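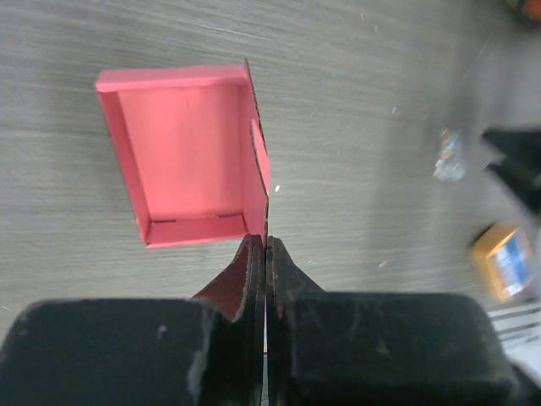 An open pink cardboard box on a grey wood-grain tabletop

Kinsella Yard is a mixed-use building in the Drurka district of Porent. It combines small workshops on the lower floors with rented flats above, arranged on three sides of a paved courtyard. It was designed by the architect Karla Cisneros for the Endale Housing Trust and stands on the site of a former bus depot.

Background

The depot closed when bus services in Porent were moved to a larger site outside the town. The land lay unused for several years, apart from a strip along the northern edge that was let as parking. An early scheme for a supermarket was refused permission on traffic grounds, and the trust bought the land soon afterwards.

Drurka had long been a district of small trades, among them printers, bookbinders, upholsterers and carton makers. Many worked from sheds and railway arches which were being cleared for housing. The brief given to Cisneros asked for workspace at low rents in the same building as the flats, with separate entrances for each.

Design

The building has six storeys on the street side and four at the rear, where it faces a row of older terraced houses. The two lowest floors hold 24 workshops. Those at ground level open directly on to the courtyard through wide folding doors and have a clear height sufficient for a mezzanine. The first-floor units are smaller and are reached by an external gallery and a goods lift.
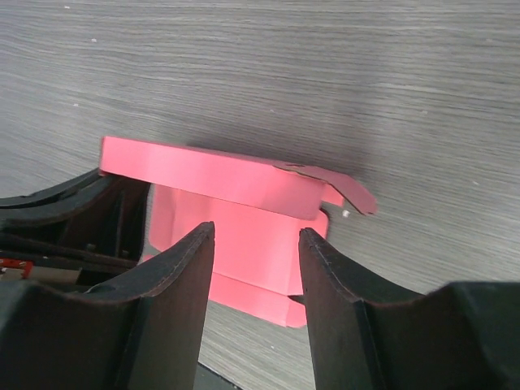

Partly folded box in pink card

The flats begin at second-floor level. They are entered from a quieter side street by way of two staircases, each with its own lift. Most have windows on two sides. A concrete slab 500 mm thick separates the homes from the workshops and was chosen mainly to limit noise. Machinery in the ground-floor units must also be mounted on rubber pads, a condition written into the leases.

The outer walls are of buff brick with deep window openings. On the courtyard side the brick gives way to white glazed tile up to the level of the gallery, a finish taken from the washing bays of the old depot. Part of the depot's front wall was kept and now forms the lower section of the street elevation. The original clock was removed for repair and has not been put back.

The courtyard is closed to private cars. Vans may enter until 10 in the morning, after which the gate is shut and the space is open to people on foot. It has two plane trees, a drinking fountain and cycle racks under a steel canopy.

Construction

Work was held up at an early stage when fuel tanks were found beneath the old vehicle pits. Their removal meant that the foundations at the eastern end had to be redesigned, and piles were used there in place of the shallow footings first planned. The frame is of reinforced concrete. Bathrooms were made off site and lifted in by crane before the outer walls were closed.

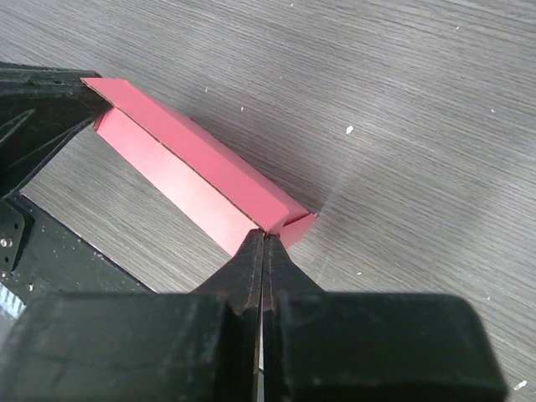
The workshops were let first, while the upper floors were still being fitted out. Residents moved in during October. The last part to be finished was the roof terrace, which is shared by all the flats and includes raised planting beds and a drying area.

Reception

Local opinion was mixed. Residents of the terraced houses had objected to the height of the street front, and the rear block was lowered by one storey as a result. Later criticism was directed at the gallery, which is exposed to wind, and at the goods lift, which was out of use for long periods in the first winter. Glass screens were afterwards fitted along part of the gallery.

The arrangement of workshops around a shared yard was generally well received, and the trust used a similar plan for a smaller site near Porent harbour.

See also

Endale Housing Trust
Drurka
Buildings in Porent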